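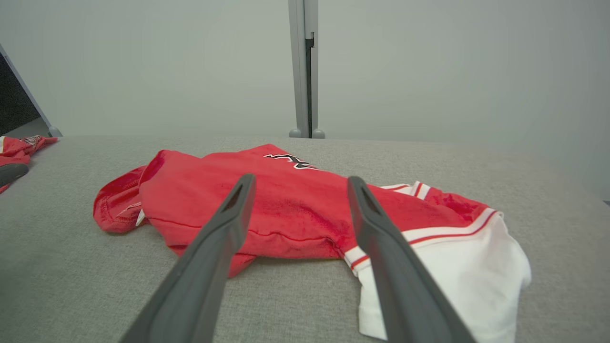
PRESS RELEASE

Vivarville, December

Oneo starts second stage of garment handling program in Vivarville

Oneo, a company that develops learning software for two-armed robots, today announces the second stage of Purik, its program for collecting examples of how clothes are handled on a table. The new stage is made together with the textile sorting company Sarantis, which will supply used garments and will later test the results in its own building.

In the first stage, Oneo recorded 559 demonstrations of folding towels and plain T-shirts. The second stage goes to more difficult clothes. Sports jerseys are the first group, and the work with them is already in progress. A jersey often has sleeves in another color than the body, striped trim and large printed letters, and when it lies in a heap the letters can be hidden in the folds. The system must learn to find a sleeve or a hem also when it sees only a part of it.

Each demonstration is done by a trained operator, who guides the two arms from a separate desk. The garment is dropped on the table without any order. The operator then looks for a good place to grip, opens the garment, makes it flat and folds it. Small cameras close to the grippers record the work from near, and the movements of the arms are saved at the same time. Attempts that fail are also kept, with a note about the moment when the operator lost the fabric or took two layers in place of one.

"A towel has four corners and they are all the same. With a jersey, the operator must first understand what is lying there," the company said in a statement. "We want the system to have many examples of this first moment, before the folding begins."

The plan for the second stage is 200 demonstrations for each type of garment. Sarantis has delivered 70 jerseys in different sizes and colors, several of them with signs of long use. After the jerseys come hooded sweaters, and then children's clothes. The operators work in shifts of four hours with a pause after every 20 demonstrations, as Oneo noticed in the first stage that tired operators begin to repeat the same grip.

When a group of garments is finished, the learning system is trained on the new examples and is tried on clothes that were not in the collection. Sarantis will decide after these trials which of its sorting tables are suitable for a longer test.

Oneo will publish a short report on the jersey group when the recordings are complete. Visits to the Vivarville workshop are possible for journalists in the morning hours, after agreement with the Oneo press office.

Press contact: Oneo press office, Vivarville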